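Reviews > Software > Robot Learning

Murka 2: a review of the sim-trained pick-and-place kit
By Branwen Rees
14 comments | 37 shares

Murka is a training package for robot arms that does its learning in simulation. You give it a small number of demonstrations, it makes many more by changing the starting positions, and it trains a policy on the whole pile. Version 2 came out in October. I used it on a kitchen task for this review, and I compared it with the plain imitation setup that comes in the same download.

The method is simple enough to explain. A person drives the arm through the task a few times. Murka cuts each run into short pieces, such as reaching, gripping and placing. It then moves the pieces to fit new object positions, plays them back in the simulator and throws out the ones that fail. The runs that pass become training data. From my own demonstrations I asked for 2,000 new runs and got 1,307 that passed. The rest were discarded without my having to look at them, though there is a folder where you can if you want to.

My task was a water bottle and a cabinet compartment in the stock kitchen. The bottle has to end up standing on the compartment floor. It's a harder job than moving a block across a table. There is a wooden panel on each side of the opening, and the gripper has to get near them without hitting either one. 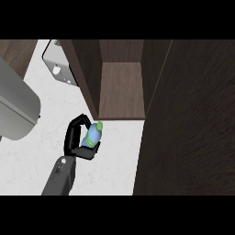
Bottle in the gripper, just outside the cabinet. Overhead view, Murka kitchen.

Setup took most of a morning. The installer is fine, but the physics settings are spread over two files and the manual only mentions one of them. Berwyn Maddocks, who looks after our compute, found the second one. If your objects slide when they should stay put, look at the friction values there before you change anything else. The defaults were too low for me.

Training was uneventful. I left it overnight on one card. The progress page updates often enough, and you can stop and restart without losing work, a big improvement on the first version. The old one would start again from nothing if the power blinked.

I scored each policy over 90 trials with the bottle starting in different spots. I'm not going to print a full table, since one task on one machine doesn't deserve one. The Murka policy beat plain imitation by a wide margin, and the gap was largest when the bottle started far from where I had put it in my demonstrations. When the start was close to a demonstrated one, the two were hard to tell apart. That matches what the method is supposed to do, and I was glad to see it on a task I picked myself.

Most of the failures came at the cabinet. The reach and the grip were reliable after the friction fix. The placing step was where the policy got into trouble, usually by coming in at too flat an angle and touching a side panel.

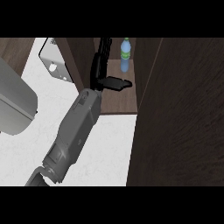
I went back and added a few more demonstrations of the placing step alone, which version 2 allows. You mark the piece you want to replace and record only that part. It helped, and it was much quicker than doing whole runs again. I'd call this the best new feature. The button for it is in the export menu for some reason.

The success check needs work. By default it looks at the position of the object and ignores whether it is upright, so a bottle lying on its side in the right place counts as a pass. Those bad runs go straight into your training data. I wrote an extra check for tilt and threw out my first batch. The number I gave earlier is from after that change. Anyone working with bottles, cups or cartons should do the same on day one.

I haven't tried the result on a real arm, so I can't say how well it carries over. Sioned Bevan at Prelano has been running an earlier release on hardware and told me to expect to redo the camera settings, at least. I'll add a note when I've had the time to test it.

The manual is short and out of date in places. Support answered both my emails the next day.

Good points: easy to restart, partial demonstrations, rejected runs are kept where you can find them.

Bad points: split physics settings, weak default success check, thin manual.

I'd recommend it to a lab that already has a simulator running and somebody comfortable editing config files. If you only have block stacking to do, the plain imitation setup is free and will probably be enough.

Score: 7 out of 10

14 comments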